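Chapter 9
Small Drivers, Small Screws

Pick up a cordless screwdriver and you are holding one of the nicest tools on any bench! Before we drive a single screw, let's get to know it.
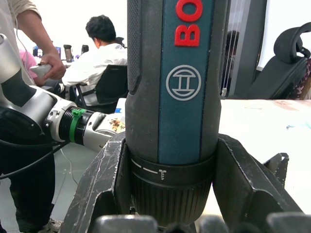 Figure 9.1 The adjustment collar, with its dash lines and screw icon, sits above the ribbed chuck.

Next comes the surface. Pale and smooth is best, and a dropped screw shows up right away. 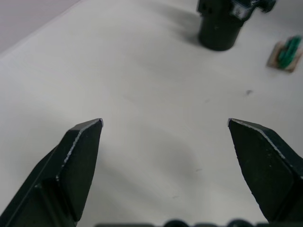
Figure 9.2 A light, matte tabletop.

Now stand the driver up and find the buttons with your thumb. 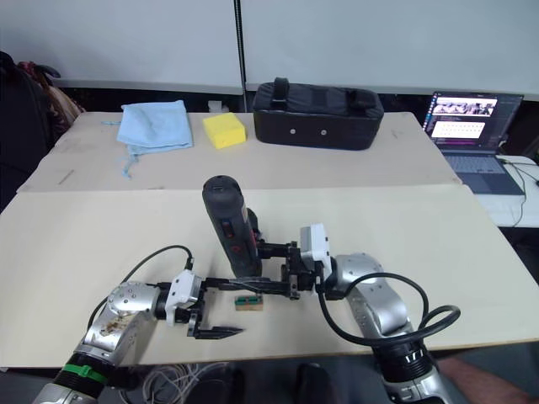 Figure 9.3 Driver upright, small wooden block close by.

Keep the bit in line with the screw and let the motor do the turning.

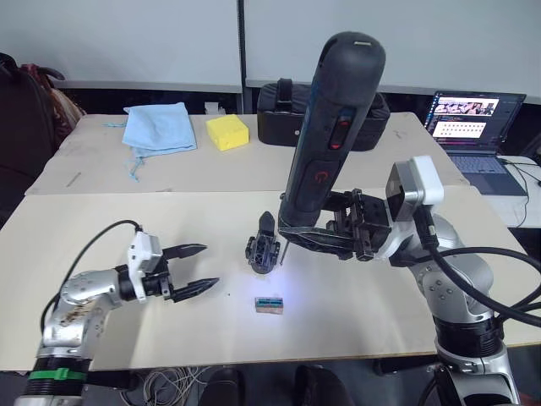 Maeve Dunne, who taught this unit for years, had beginners start with 2 screws in soft pine. Try it her way first.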